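May, evening

Spent most of today on the two-arm cell at Hidcombe. The right gripper had been closing a little crooked since last month, so I took the fingers off at 8 and cleaned the pivots. One bolt had backed out almost a full turn. I put thread locker on it and marked it with a paint pen. The log says 257 runs since the last check, too long to leave it. I'll go back to checking every week.

Then I redid the arm zero and ran the Drurnel bun routine, with the steamer, lid and plate on the white table. 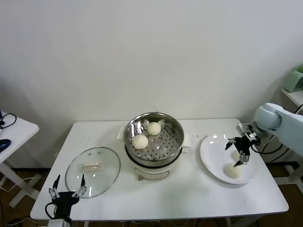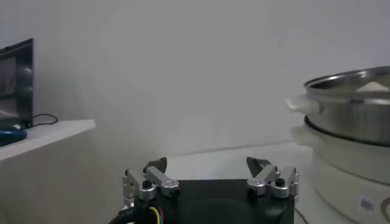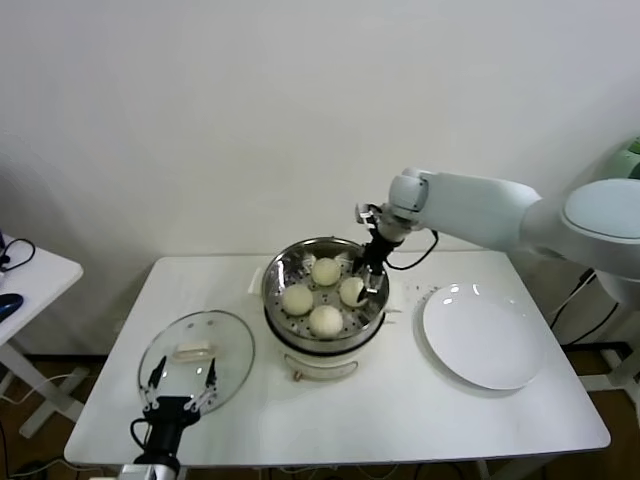
After lunch I went over the cables. The wrist cable has too much slack for my taste, and I want a second clip on it before it catches on something. Fatex sells the clips in bags of 9, so I ordered one bag. Wiped down the finger pads with alcohol and wrote the new zero values on the card by the controller.

Rao wants the grip force lower for soft food. I dropped it by two steps and saved it as a separate file so the old one is still there. Shut everything down at 7. Tomorrow the left wrist gets the same treatment.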